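Horkix Opens Bedroom Tidy Program in Iltville, Starting With the Medicine on the Bed

Share 160 | Comments 2

ILTVILLE – Horkix, the home organizing service, will start taking bookings this September for a new one-room visit aimed at the spot where medicine, snacks and small stuff all pile up together. The bedroom. Sign-up opens Wednesday at 9 a.m.

The visit is called the Geseck Sort, after the street where the company got its start. One room, one morning, two organizers. Everything small gets put out on the bed, then goes back where it belongs. No new shelving to buy, no matching bins.

"People think of medicine as a bathroom thing," said Kadri Juška, who runs home visits for Horkix. "We find it under pillows, in coat pockets, in with the cookies. So the bed is where we start. It's big, it's flat and you can see what you've got."

Medicine boxes and snack packets are the first two groups to be split up. They end up side by side more often then most families would guess, and a small shiny packet next to a small box is easy to grab by mistake in low light.
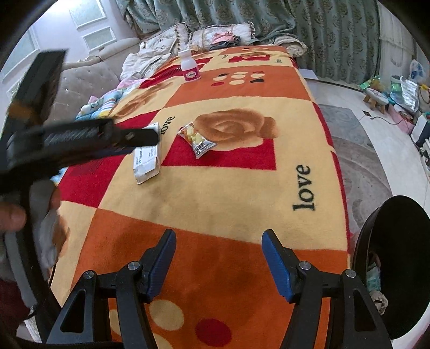 Kosmas Manolakis

Households that book will get a short prep sheet by email. Main points:

Leave the bed made. A patterned blanket is fine, a plain one makes small things easier to spot.

Don't throw anything out beforehand. Boxes especially – the box has the name and the date on it.

Roll up spare quilts and set them to one side.

Keep kids' toys in the room if that's where they live. They get sorted too.

Medicine is handled as its own group, start to finish. Organizers read the outside of each box, stand it up where the label faces out, and leave the decision to the customer. Horkix staff do not give medical advice and do not open bottles. Anything out of date goes into a bag for the customer to take to a pharmacy. Eye drops get their own pile, as do loose bottles, which tend to roll.

Packing material is the other big one. Foam blocks, crumpled paper, plastic bags, wrappers. "Foam is the worst, everybody keeps it," said Cosimo Marino, who wrote the sorting steps for the new visit. "It takes up more room than the thing it came with." 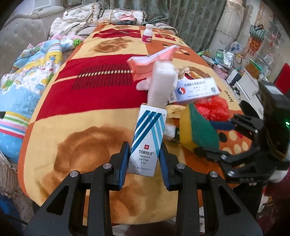 Tobrex eye drops, foam, a toy and assorted packets on a patterned blanket during sorting.

Horkix has done 1,523 home visits to date, most of them kitchens and hall closets. Bedrooms were added after 492 customers asked for one on there feedback cards. Žydrūnas Baranauskienė will handle scheduling for Iltville and the Jankauskaitė neighborhood. Evening slots possible, ask.

Visits last almost 2 hours. Customers should plan to be home the whole time, as only they can say what stays. A list of what was kept, and where it went, is left on paper at the end of the visit.

Repeat customers can swap a booked kitchen visit for a bedroom one at no charge through the end of the month. Call the office to change it, the online form can't do swaps yet.

About Horkix
Horkix sorts and tidies homes in Iltville and nearby. Privately owned. Founded by Kristaps Ozoliņš, who still goes out on visits.

Press questions: Kadri Juška, Horkix office, Iltville. Phones open at 9, closed for lunch.

Share this release | 160 shares | 2 comments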